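Small Things on the Table: Cloths, Glasses and Little Boxes

Filed under: Home & Table, July newsletter

The last newsletter asked what you all do with the dining table between meals, and the mail was mostly on one subject. People clear the plates and then the small stuff moves in.
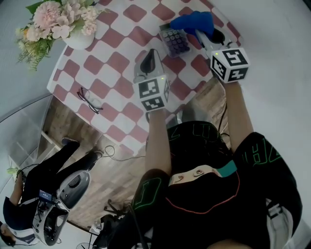
How often should a checkered tablecloth be washed if the table is used every day?

Once a week is enough for most cotton cloths, with spills dabbed up at the time. Wash it in cool water the first two times so the red doesn't run into the white, and keep it out of the dryer if it has a backing. Ours hang over a rail and get ironed while still a little damp.

Between washes a cleaning cloth does most of the work. Keep one for crumbs and another for glasses, and don't mix them up. A cloth that has been used on butter will smear a pair of lenses for days. We keep the blue ones for dusting and the table, and the gray ones stay in the drawer with the eyeglass cases. Any two colors will do as long as everyone in the house knows which is which.

Eyeglasses should be folded and set down away from the edge. Lenses up is best. The hall shelf is better still, but most of us put them down where we were reading.

Flat clear boxes are good for anything small that comes in rows - buttons, beads, samples, seed. You can see what's in them without lifting the lid. The Lilix box we tried has 24 sections and a lid that snaps on two sides. The Viro is deeper and holds more, but the lid is loose and it shouldn't be carried on its side. My button collection came to 324 when I sorted it for this piece, and it went into the Lilix and one old cookie tin. Sort by size first and color second. Dark purple, navy and black all look the same in the evening, so do the dark ones by a window.

Flowers can stay on the table while you work if they are moved to a corner. Pick a vase with a heavy bottom. Trim the stems again on the third day, take off any leaves below the water line, and turn the vase so the long sprigs hang away from where you sit. Large blooms drop petals all at once, and petals left on a damp cloth can leave a mark.

The Pearce Street shop has checkered cloths at 19 dollars for the small size until the end of July. Werberg will hem a longer one if you bring your measurements. Measure the table top and add the drop twice, once for each side.

Next time: chair pads and how to keep them tied on.

3 comments

marigold_k
Cold water and a little white vinegar for red cloths. I've had mine since my first apartment and the white squares are still white.

Tess in the valley
Does the Lilix lid come off completely or is it hinged? I need one that comes off.

oldpinehouse
I gave up on the Viro for beads. Fine for bigger buttons though.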